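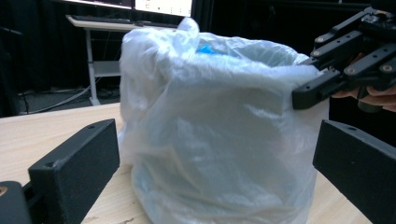 I went to the open day at Dwivedi in June and stayed until they closed. Dace Kivi ran the bag table, where two hand-held grippers are used to work on a plastic bag. Visitors got 90 seconds each. I was number 22 in line -- a long wait, but the room was small and I could watch the others.

Thin plastic is hard to get hold of. You squeeze and it slides. I tried it six times and liked the left gripper better. Kedir Woldegiorgis took my sign-up sheet for the next one.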